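Mabula: innings records from the Gurkgate Cricket League

Mabula is a ball-by-ball record of club cricket, typed up from the paper scorebooks of the Gurkgate league. We love these books, and it's a real pleasure to have them in a form you can search, sort and argue over! The current release covers 146 matches played by 13 clubs, with one file per match.

Each row is a single delivery. The columns are match, innings, over, ball, batter, bowler, runs, extras and wicket. Players appear as codes, and a code stays with the same player from season to season, so you can follow a bowler from a first nervous spell to opening the attack. 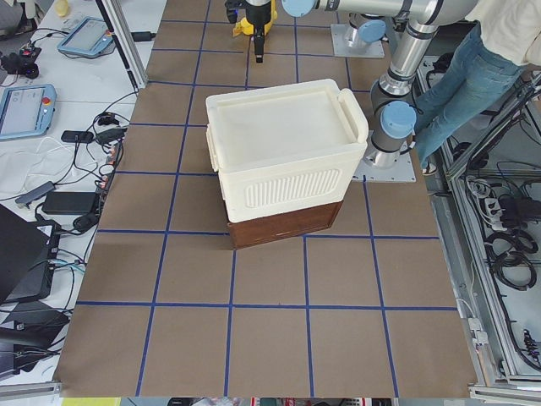

Extras were the hardest part to get right. Older scorers marked byes and leg byes with the same dot and triangle, so in 24 matches the two are lumped together as "b_or_lb". Please don't split them by guesswork - filter them out if your work depends on the difference. Overs with seven legal balls are umpires' miscounts and have been left as they were scored.

The highest total is 466, made by Ondisus in a two-day game against Pundetti, and yes, we checked that one twice. It's a glorious read from start to finish, especially the last-wicket stand.

Loading the data

Files are plain CSV in UTF-8, with a header row. Sort by innings, then over, then ball. Rained-off games are kept, with "nr" in the result column of matches.csv.

Still to come

Fielding positions for catches, where the scorer noted them, and the women's second division, which we're very excited to start on. Corrections are welcome through the issues page. Give the match code and the over, and a photo of the scorebook page if you have one.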